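Home Stories Puzzles Make & Do Ask Rocío Grown-ups Search

Why do faraway things look small?

by Rocío Tovar

Last June I was on a train with my nephew, and he held up his finger and thumb and squashed a cow. Well, he pretended to! The cow was in a field a long way off, and it fitted neatly between his fingertips, so he gave it a pinch and said "got you". Then he squashed a barn, and a church, and a man on a tractor. By the time we reached our stop he'd flattened most of the countryside.

You've probably played this game too. You can do it with the moon, if it's out. But why does it work? A cow is a big heavy animal, much bigger than your finger and thumb, and it doesn't shrink when the train moves away from it.

The answer starts with light. When you look at a cow, light is bouncing off every bit of it, and a little of that light travels in a straight line to your eye. Some comes from the top of the cow's head and some comes from its hooves. Imagine you could see those two lines of light as pieces of string, both running all the way to you. If the cow is standing right in front of you (hello, cow), the strings are spread wide apart and you have to look up and down to see all of it. If the cow is right across the field, the strings are nearly side by side, and they make a very thin, pointy shape when they meet at your eye.

That pointy shape is called an angle. A wide angle makes a big picture at the back of your eye and a thin angle makes a tiny one. The cow is the same size the whole time!

There's an easy sum hiding in here. Stand a friend 2 metres away, then ask them to walk back until they're twice as far off. They'll look about half as tall. Double the distance again and they'll look half as tall as that. It's very satisfying to check with a ruler held out at arm's length, as long as your friend doesn't get bored and wander off, as mine did.

So why don't we get muddled?

When your mum walks down the garden path you don't scream that she's shrinking. Your brain has had years of practice. It knows how big mums are, so it takes the little picture from your eye and thinks "ah, far away". It also looks for clues. Near things get in the way of far things. Distant hills go pale and bluish. A path seems to get narrower as it goes along, even though you know perfectly well it's the same width at both ends.

Railway tracks are the best for this last one. The two rails never touch, but if you look at a picture of a long straight track they seem to meet at one dot. Artists call that dot the vanishing point. I love that name, it sounds like something out of a spy film.

Where you look from matters too. Lie on your tummy on the kitchen floor and the floor turns into a thin strip. Stand up and there's suddenly lots more of it. Your eyes have moved up, so the floor spreads out below you and you can see which bits are near and which are far. People who make pictures, with pencils or with computers, have to decide how high up the looking is being done from before they can get anything else right.
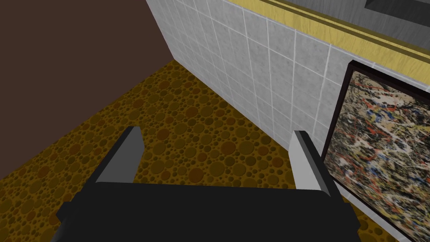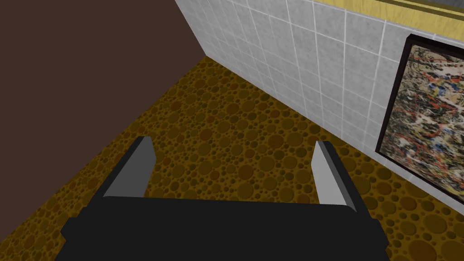
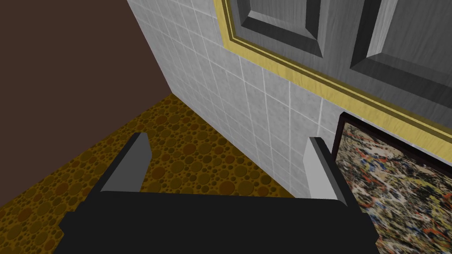 Three computer-made pictures, all with a viewpoint above and behind.

Painters worked all this out with rulers and string. If you look at very old paintings, from before they'd cracked it, you'll often find tables that look as if all the plates are about to slide off, and important people painted enormous while everyone else is teeny. That wasn't always a mistake, by the way. Sometimes the size told you who mattered most, so a king could be bigger than his own horse. Then, hundreds of years ago, artists in Italy found out how to make lines meet at a vanishing point, and paintings started to look like windows you could climb through.

Have a go: draw a road that goes on for ever

You need paper, a pencil and a ruler.

Draw a straight line across the middle of your paper. This is the horizon, where the land meets the sky. Put a dot on it. Now use your ruler to draw a line from the dot to each bottom corner. You've got a road!

Next, draw a tall tree beside the road, near the bottom. Draw one very light line from the top of the tree to your dot, and another from the bottom of the trunk to your dot. Any tree you squeeze between those light lines will look as tall as the first one, only further away. I usually do 3 or 4 before my trees get so small they turn into broccoli. Rub out the light lines when you've finished.

My neighbour Verena Marti tried this with lamp posts and then added a cat as tall as the nearest post. It looks like a cat the size of a house, and she's stuck it on her fridge.

If you draw a giant cat of your own, ask a grown-up to help you send it to the Ask Rocío page. Dogs are fine as well.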